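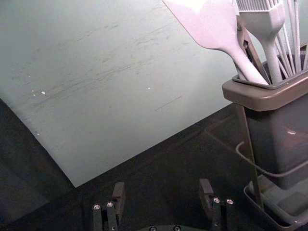 *The pale board, scratches and all, with the utensils just behind it.*

Right, I've had the Dalura drawer system in my kitchen since November and three people have asked me whether it's worth the money, so I'm writing it down once and sending everybody the link.

Background, quickly. Our kitchen is a galley, badly built in the first place, and the drawers were the old sort on wooden runners that you had to lift and shove. One of them came off completely while I was carrying a colander in the other hand and I said some things my mother-in-law heard through the wall. That was the end of those drawers. I looked at having a joiner in (lovely man, Svend Hedegaard, did our neighbours' larder) but he was booked up well past Easter, and his price was fair but more than I had. So: kit drawers.

I went for the Dalura three-drawer base with the soft-close runners, which came to £426 with delivery. The Tulus equivalent was £294 and I nearly bought it. I'd have saved a good chunk. But I went and opened and shut the Tulus ones in the showroom on a Wednesday lunchtime and the bottom drawer had a wobble when it was fully out, and once I'd felt it I couldn't stop feeling it. The lad in the showroom said they can be adjusted. Maybe they can!

**Putting it together**

The instructions are pictures only, fine by me, except that step four shows the runner upside down. I'm quite sure of this. Hạnh Lưu from upstairs came down to hold the back panel and she spotted it before I did, otherwise I'd have had the whole lot to unscrew again. It took us an entire afternoon and two pots of tea. You need your own drill, whatever the box says, as the little key they give you rounds off the first time it meets any resistance.

The carcass is heavy. Get it upstairs in bits.

One bag of fixings was short by two cam bolts. I emailed Dalura that evening and a packet turned up within the week with no fuss at all, so a good mark for that, though it did mean living with the bottom drawer propped on a cookery book in the meantime.

**Living with it**

The top drawer is shallow and takes all the everyday stuff. I'd planned to buy the matching insert, but it's £80 and it wastes a strip down one side where nothing fits except chopsticks. I had a go at dividing it up with bits of cardboard first, to see what I really reached for, and I'd recommend that to anyone before they spend a penny.

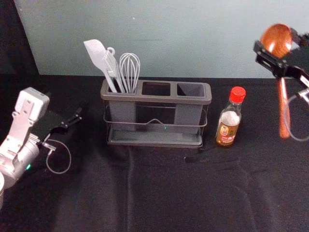 What I settled on in the end was keeping the things I grab ten times a day out on the worktop and letting the drawer have the rest: the peelers, the skewers, the rolling pin, the good scissors I hide from the children. The drawer shuts properly now that it isn't stuffed to the brim. The old one never did, you had to press down on the whisk and be quick about it.

The middle drawer is pans, and it's the star of the whole thing. They say it takes 30 kilos. I haven't weighed mine but it has the cast iron casserole in it, plus the big frying pan and all the lids, and it glides out with one finger. I still do it for visitors. Bergþóra Arnardóttir, who isn't easily impressed by furniture, opened and closed it about as many times as I had in the showroom and then asked where the off switch for me talking about it was.

Bottom drawer, less good. It's deep, and because there's nothing to stop things sliding, the plastic tubs all end up at the back in a heap. I've put a tension rod across it, which helps a bit. A proper divider ought to come with it at this price.

**Grumbles**

- The soft-close on the top drawer went sluggish in the cold spell and has been a touch slow ever since. It does shut, it just thinks about it.
- White fronts show every fingerprint. If I were doing it again I'd have the grey.
- The handles are sold separately and the holes aren't pre-drilled. I used a paper template and still got one slightly wonky (second one down, please don't look).
- There's a gap at the back where teaspoons go to die. I've fished out four so far.

**So would I buy it again?**

Yes, I think so. I'd skip the insert, order the grey fronts and check the cam bolts before starting. If your budget won't stretch, go and try the Tulus in person and pull that bottom drawer right out before you decide. Declan Pryor has had his for two years and swears by them, but he lives on toast and I don't think they've ever held a casserole.

If anybody's found a divider that fits the deep drawer, let me know, I've measured it twice and got two different answers.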